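NOTICIAS DEL TALLER
El robot de dos brazos ya se mueve en el simulador

El proyecto de robot doméstico que Anselmo Manzano e Imad Nimri empezaron en la mesa del fondo ha pasado el verano entre tornillos y pantallas. La estructura física está a medio montar. El simulador, en cambio, funciona desde septiembre y es donde se está haciendo ahora la mayor parte del trabajo.

El robot se llama Flitau. Tiene 2 brazos sobre una base con ruedas y se ha diseñado para tareas de dormitorio: estirar una manta, recoger un peluche, retirar ropa de la cama. Anselmo se ocupa de la mecánica y de la electrónica. Imad lleva el software y ha modelado los cuartos virtuales en los que se ensaya cada movimiento antes de pasarlo a los motores.

El cuarto que más se usa es un dormitorio infantil con una cama individual de madera naranja, colchón blanco y manta azul. Se eligió una manta y no un edredón por motivos de cálculo: la tela es lo que más tarda en simularse, y con un edredón grueso el ordenador del taller no llegaba.

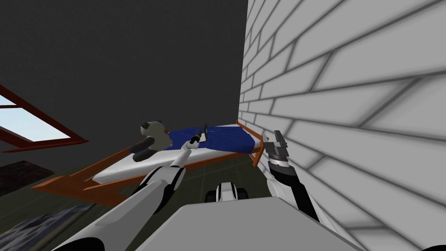
El dormitorio de ensayo, con el panda sobre la cama y los dos brazos de Flitau a los lados.

El panda es la prueba de agarre blando. Las pinzas no son iguales en los dos brazos. La de la izquierda es delgada, con puntas oscuras y pequeñas, y se reserva para objetos ligeros. La de la derecha es más voluminosa, con mordazas metálicas, y está pensada para sujetar el borde de la manta mientras la otra trabaja. Anselmo quería montar dos pinzas idénticas para simplificar los recambios, pero en las primeras pruebas la grande aplastaba los objetos blandos y la pequeña soltaba la tela.

El problema principal sigue siendo la pared. Con la cama pegada a la esquina, al brazo derecho le queda poco recorrido y el planificador rechaza muchas trayectorias por riesgo de choque. Imad ha cambiado el orden de los movimientos: primero se coloca la base, después sube el brazo derecho y solo entonces se acerca el izquierdo. De los 41 ensayos de la última tanda, 3 terminaron con contacto contra la pared. Antes del cambio eran bastantes más, aunque de aquellas sesiones no se guardó registro completo.

Para calibrar las pinzas se usa un espacio mucho más sencillo, sin muebles, de paredes oscuras y suelo de baldosa gris clara. Las juntas del suelo sirven de referencia para comprobar la orientación de la cámara de la muñeca. El procedimiento es abrir los dedos, medir la separación, cerrarlos y volver a medir. 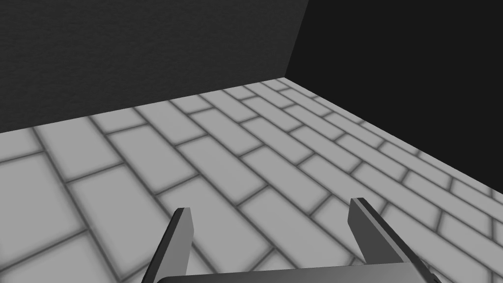
Imagen: simulador de Flitau / Imad Nimri

La calibración se repite cada vez que se cambia una pieza en el modelo. Es un trabajo lento. Una diferencia pequeña en la longitud de un dedo basta para que la pinza cierre en el aire a un lado del objeto, y eso ya pasó en primavera con el modelo anterior, que tenía las medidas tomadas del plano y no de la pieza impresa.

En cuanto al montaje real, el brazo izquierdo está completo hasta el codo. Las articulaciones llevan reductoras Widmer de segunda mano, compradas en un lote junto con la fuente de alimentación. La controladora es una Pinard, la misma que usa la fresadora, de modo que los repuestos valen para las dos máquinas. Falta el cableado del antebrazo y falta decidir si la base llevará la batería delante o detrás. El gasto acumulado es de 2000 euros, pagados a medias por los dos socios y sin cargo a la cuota.

El siguiente paso es llevar al brazo real un solo movimiento, el de acercarse al peluche desde arriba y cerrar la pinza. La manta queda para más adelante.

Los archivos del dormitorio y del cuarto de calibración están en la carpeta común, dentro de «Grudton», que es el nombre que tenía el proyecto al principio. Quien quiera abrirlos necesita el ordenador grande; en los portátiles del aula la tela va a saltos. Imad suele estar a partir de las siete de la tarde. Se agradecería también un peluche de tamaño parecido al del panda para las pruebas reales, mejor si es de pelo corto.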